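Vilus arm, shared workshop build, notes wk 3

1. Base
Bolt down first, all corners. Power off while you do it!!

2. Wiring
Gripper cable gets 10 cm slack at the wrist. Last time it pulled tight at full reach and the Cemo board reset. Label both ends.

3. Zero + speed
Home by hand, save, reboot, check it agian. Cap speed at 800 until grip is tuned. Old file says 3,190, ignore.

4. Grip on thin rims
Colander first, one finger each side of it. Close slow, watch for teh plastic bending. Plate and bottle later.
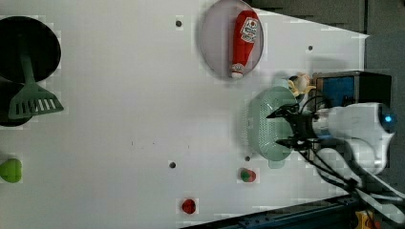 5. For next time
Log sheet, print the Paredes finger pads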